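Workshop Tips: Planner Software for Door and Handle Wiping

If your planner treats "wipe the handle" as one step, you will spend your evening watching it polish the same two inches with great devotion. Split it up. Ours is now hold the door, find the lever, close on the cloth, stroke, check, and the whole list fits in a Plorkley task file of 20 lines.

Give the holding hand its own controller. It should push gently and otherwise mind its own business. Before we did this, both arms took turns correcting each other like a couple hanging wallpaper.

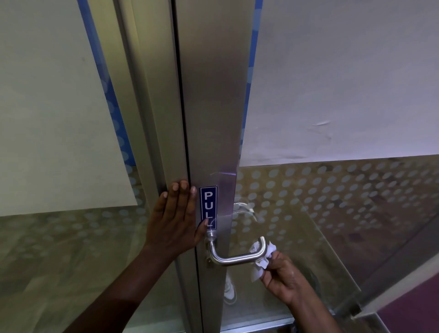 Tavmont, June

A palm flat on the stile and tissue bunched over the end of the lever: that's the arrangement to copy into your contact plan. Mark the palm as a fixed contact and the tissue as a moving one.

Glass and polished steel are where perception goes to sulk. The lever on the far side of a glass door looks like a perfectly good lever, and the detector will want it. Throw out any handle that sits behind the door plane. Do the same with reflections, which Singhal's filter catches if you raise the window to 5 readings.

Cap the retries at four. We left ours open once and found 139 attempts in the log, all of them sincere.

Inmaculada Mateos adds one from the Plernia bench: let the software read a sign, but don't let it obey one. "PULL" is fine advice for people going through the door. A wiping job should keep it closed.

Save the log before you change a setting. Then change one setting.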